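Kernico sets aside money for second picking cell at Trurkbridge

31st January

Kernico has approved the purchase of a second bin-picking cell for its returns building in Trurkbridge, with installation planned for March. The order covers one robot arm, a set of grippers, a safety fence and two years of service visits.

The company sorts mixed small goods sent back by shops and online buyers. Most of that work is still done by hand at 60 stations. The first cell was paid for out of last year's equipment budget and handles items that arrive loose in bins, from hand tools to toys and kitchen utensils.

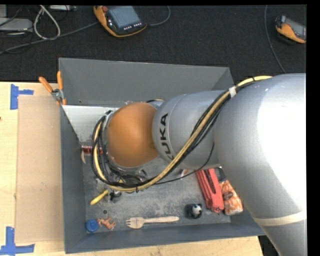
A KUKA arm over a bin of mixed items, including a wooden fork and a yellow-handled tool.

Three suppliers were asked to bid for the new cell. Prokopenko, an integrator based in Brorurar, won the contract, although its price was not the lowest. Kernico said the deciding point was cabling and spare parts: Prokopenko included a full replacement cable set in the quoted price, while the other two bidders listed it as an extra.

Cables took up more of the first cell's running costs than planned. Kernico had budgeted $3,232 for wear parts over the first year and spent $3,469. The new budget has a separate line for cable sets and another for gripper fingers – both were previously booked under general maintenance.

Before the order was signed, the returns team drew up a list of 163 items that the new cell must be able to pick from a full bin. Prokopenko will run the list at its own shop in Brorurar before shipping, and again at Trurkbridge after installation. The final part of the payment is due only after the second test.

Floor space for a third cell has been marked out on the building plan, but no money has been set aside for it. Kernico said it will look at the question again in its next budget round.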